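# Beklow 2 motion planner, two months in 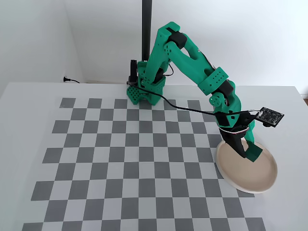

*Gripper tips in the plate, next to the checkerboard mat.*

I bought Beklow 2 to replace the Rustov scripts I had been using on a small printed arm. It costs £69 for a single seat. Setup took most of an evening, and nearly all of that went on joint limits, which you have to type in by hand.

Planning is good. Over 300 runs down to the plate and back, I had 7 failed plans, and every one stopped with a clear message before the arm moved. Rustov would simply have carried on. Paths are smooth and the elbow stays well up.

Calibration is weaker. It wants a board pose before it will save a workspace, and if you close the window too early you start again. The manual covers this in one line.

The gripper panel has one slider for the moving jaw and no force setting. For light work I can live with that. The Galbraith plug-in is meant to add one, but it wouldn't load on my machine.

Logs export to plain CSV. The replay view lags on an older laptop.

Four out of five. I'd wait for the next update if you need force control.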